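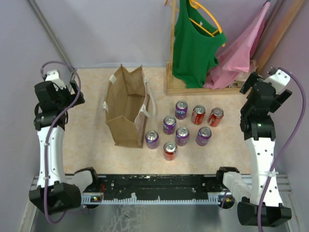
Ploltilwood Deposit Protection Project
Progress report to the Kirkegaard Fund
Prepared by Svend Mogensen, 13 Jan 2001

1. Period covered

This report covers work completed since the July submission. Items carried over from that submission keep their original numbering in the annex.

2. Account matching

The member banks supplied 3749 account records for the trial. Records were matched by holder name, tax number and mailing address. Of these, 1556 belonged to holders with more than one account at the same bank, and their balances were combined before the coverage limit was applied. Joint accounts were split equally between the named holders unless the signature card stated another share.

Matching on name alone gave too many false pairs and was dropped after the first run. The tax number is now the primary key. Where it is missing, the record goes to manual review.

3. Manual review

A total of 58 records remain open. Most are trust accounts where the bank's file names the trustee but not the beneficiaries. Coverage cannot be computed for these until the trust papers are received. Plimivia has sent part of its papers. Sestska has asked for a revised confidentiality letter, which is with its legal department.

4. Payout calculation

The calculation routine was changed in two places. Accrued interest is now included up to the closing date of the bank, and overdue loan payments are no longer set off against deposits. The second change follows the reading of the rules agreed with the fund in July. Test results were checked by hand against a sample from each bank. Differences were limited to rounding on foreign currency accounts and have been corrected.

5. Costs

Spending is within the approved budget. Data entry ran over its line by around 8 percent, offset by lower travel costs. No transfer between budget headings is requested.

6. Next period

- Close the open trust records.
- Run the full payout calculation on year-end balances.
- Draft the notice to depositors with balances above the limit.
- Agree a file format with Sestska for quarterly updates.

The fund's decision is needed on one point: whether certificates of deposit held through a broker are to be traced to the individual owner in this phase or left for the next one. The present figures leave them out.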